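Suturing Basics, Handout 4: Thread, Bite and Tension
Saturday, November 10, 2018
By Maëlle Doucette

Welcome back! Last time we spent the whole session on knots tied on a board, and I promised you tissue. Tissue is where closing a wound gets really interesting, as it stretches, slides and bleeds, and it tells you right away when you have pulled too hard.

Start with the thread. New students stare at the needle and forget that there is a long tail following it. Before every stitch, find both ends of your suture and decide where the slack is going to lie. Dark thread on pale tissue is a gift – you can follow it with your eyes the whole way, so use that.

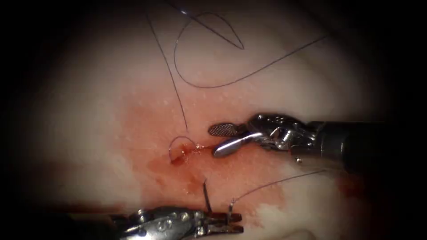 Fig. 1. One pair of jaws closed on suture material, the other open near the suture site.

Look at how the blood spreads in Fig. 1. It is strongest near the stitch and fades as you go outward, and a stain like that can hide the edges you are trying to match. Blot, don't wipe! Wiping drags the edges and can catch a loose thread. Then look again before you choose your next entry point.

Now the bite, my favorite part. Go in square to the surface, let the curve of the needle do the work, and come out as far from the edge as you went in. Tùng Mạch calls this "drawing a smile under the skin," and once you have that in your head your hand starts to follow it. Grip the needle a little behind the middle of its curve. Too near the point and you run out of needle; too near the thread end and it bends or spins on you.

Practice for this week: 2 rows on the Lovard pad, all simple interrupted stitches. Go slowly on the first row and watch your spacing. Around 52 minutes is plenty for one sitting, and tired hands teach themselves bad habits. Bring the pad to Room 451 and we'll cut the rows open together and look at the depth, which is great fun.

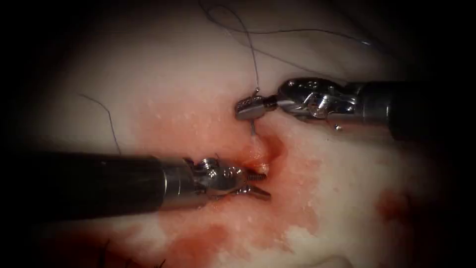 Why do the edges pucker when I tighten the knot?
Usually the thread is too tight, or one bite is deeper than the other. Bring the edges together until they just touch, then stop. Living tissue swells after it is closed, and a stitch that looks a bit relaxed at first will often sit well the next day. If one side rides up over the other, take the stitch out and match your depths.

Reading for next time: Thiện Tô's notes on continuous stitches, the first half only. Pay special attention to the part on keeping even tension along a running line – we'll try it as soon as you sit down.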